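Tray, produce

Also called: fruit tray, veg tray, kitchen basin, "the green one" (at my house)
See also: Bowl, fruit; Bag, zipper; Mat, printed; Colander

A produce tray is a shallow, open, flat-bottomed vessel with a raised rim, used for holding fruit and vegetables while you're between one thing and another: unpacking groceries, sorting what's ripe, carrying an armful to the sink. It's wider than a bowl and lower than a bin. Most are plastic, though I've used enamel and tin ones too, and my grandmother had one in wicker that shed bits into everything.

I've put this entry off for ages, mostly because I kept trying to fold it into the one on fruit bowls. They're different animals. A bowl is for display and for stacking, and whatever is on the bottom gets forgotten until it leaks. A tray keeps everything in one layer, so you can see the soft pear before the soft pear finds you.

Names

Nandini Nadar wrote to me after the colander entry to say that in her family any shallow plastic vessel is a "basin," and a tray is only a tray if it's for carrying drinks. Fair enough! I grew up calling them dishpans, even the ones that never went near a dish. Catalogs are no help at all. The same object will turn up as a storage tray, a serving tray, a sorting tray, a "multi-use organizer" and (my favorite, from an old Zomthorpe market flyer) a "salad lay-out." In this encyclopedia I stick with produce tray whenever the main job is fruit and vegetables, and I file the drinks kind under Tray, serving.

Shape and size

Rectangles win in most kitchens because they slide up against a wall or a bread box. Rounded corners are what you want, both for wiping out and for not snagging a bag of spinach as you lift it past. Oval ones look lovely and waste a lot of counter.

Rim height matters more than length, in my opinion. Oranges roll, and so do lemons, plums and the smaller tomatoes, and a tray with hardly any lip turns into a launching ramp the moment you pick it up at one end. Too high, though, and you've bought a tub. I like a rim that comes up to the middle of a decent orange.

Long vegetables are the other thing to think about. Leeks and celery never fit straight in anything sensible, so they go in on the diagonal, or they hang over the end and you get used to it. I trim leeks down before they go in the tray. My sister thinks this is barbaric and keeps hers standing in a jug.

Color

You'd think color wouldn't matter, and then you spend a winter trying to spot a lime in a dark green tray. Bright, light plastics make it easier to see stray stalks, grit and the little stickers. White shows everything, including beet stains from three years ago. Lime green sits in a happy middle: oranges and pears stand out against it like anything, pale stalks do all right, and only green apples and limes really vanish.

Bunnag, the market-stall brand I bought from for years, did a yellow one that I loved and that made every banana look slightly ill. It cracked at one corner and I kept potatoes in it for a good while after that.

What goes underneath

Trays skid. On a bare tabletop a loaded one will travel if you lean on it, so many people set them on a cloth, an oilcloth or a printed mat. I do most of my sorting on a mat, on the floor if there's a lot of it, because my counter is the size of a paperback. A printed pattern is nice and forgiving with crumbs and onion skin – maybe too forgiving, I've lost a clove of garlic among roses more than once. Plain mats are better if you drop small things. There's a longer discussion of backing, fringe and the whole question of curling edges under Mat, printed.

Trays and bags together

The tray does for round, firm produce. Leafy and cut things want a bag, and if you have the two side by side you can clear a grocery haul pretty quickly: firm things in the tray, floppy things in the bag, anything doubtful left out on the mat until you've made up your mind. Cups get dragged in as well, for berries or loose grapes. A clear plastic cup is handy for that, if you remember where you put it down.

Colored zippers on clear bags are a small thing I've come to care about a lot. With a colorless seal I spend half my life pinching along the top feeling for the opening. A pink or blue strip you can just see, and you can tell from across the table which way up the bag is lying. The Jollholm ones I use now come with a strip so stiff that it holds its own curve when the bag is on its side, which annoyed me at first and has grown on me since.
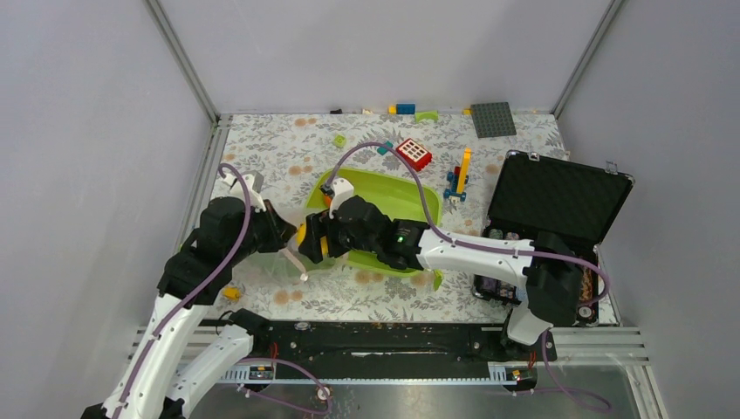
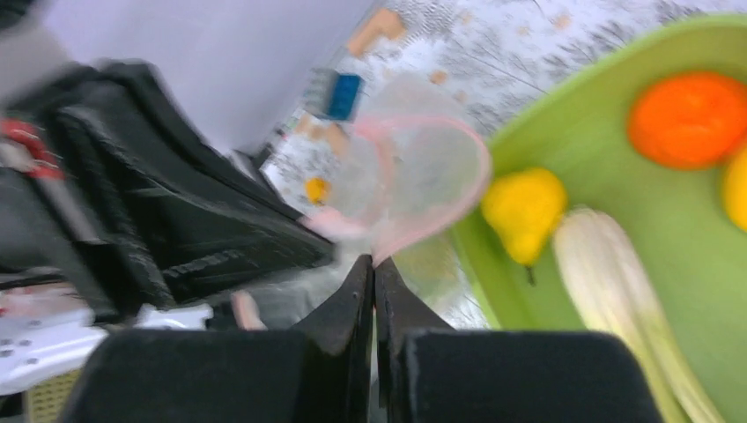
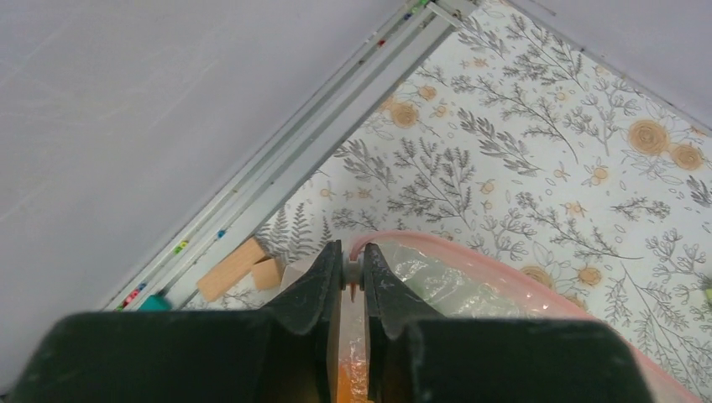
Lime-green tray on a patterned mat in the first and second; pink zipper seal in the third.

Sorting order

There are as many systems as there are kitchens. Mine goes heavy things first, so nothing delicate ends up under a melon. Then round things along one long side, where they can lean on each other. Pears get laid on their sides with a bit of room, as they bruise if you so much as look at them, and long vegetables go in last wherever there's a gap. I don't wash anything before it goes in the tray. Damp fruit sitting against plastic goes off fast, and I learned that with a whole load of September plums that I'm still a bit sad about.

Britta Dreßler, who edits the German half of this encyclopedia, does it by when she plans to eat things: today's at the left, the end of the week's at the right. She never writes anything down and she never throws anything out. I tried it for a month. I kept turning the tray around to get at something and then couldn't remember which end was today.

Some fruit shouldn't share. Ripe pears and bananas hurry everything near them along, great if you have a rock-hard avocado and a nuisance if you've got greens close by. Potatoes and onions want to be in the dark and away from each other (see Onion, storage of, where I've gone on about this at far too much length).

Cleaning

Warm water, dish soap, a soft brush for where the base meets the rim. Skip scouring pads. Once the surface of a plastic tray is scratched it holds on to carrot orange and turmeric forever, and the scratches feel grubby even when they're clean. For stickers, a dab of cooking oil and ten minutes' patience. Dry it upside down, tipped against something so air can get under.

Sunlight on a windowsill does fade some beet stains. It also makes cheap plastic brittle, so I wouldn't leave one there all summer.

Play food and practice

Produce trays have a second career in playrooms and classrooms, full of pretend pears and oranges. Children will sort by color, then by size, then by which ones have the best stems, and then they'll put a shoe in. If you're shopping for this, get a real kitchen tray and skip the toy one. The toy ones are usually flimsy at the rim, and a real one can be drafted back into service when you've got six people coming for lunch.

Buying

I paid 344 for mine at the market back when I was living abroad, in a currency where that was lunch money, and haggled badly. The almost identical one at the next stall was 189. I've been back and looked, it's still there, it's still 189, and the corners on it are nicer than mine.

Check that the tray sits flat by pressing opposite corners. Check that the rim is rolled or smooth underneath, where your fingers go. If you want it for the fridge, measure the shelf with the door closed, since the door bins stick out farther than you expect. Lids are sold for some of them. I've never kept a lid longer than one house move.

Open questions for this entry: I'd love to hear from anyone who uses a tray with a drainage insert, and whether the insert is worth the washing up. I'm also missing a good source on the wicker kind and on what people lined them with.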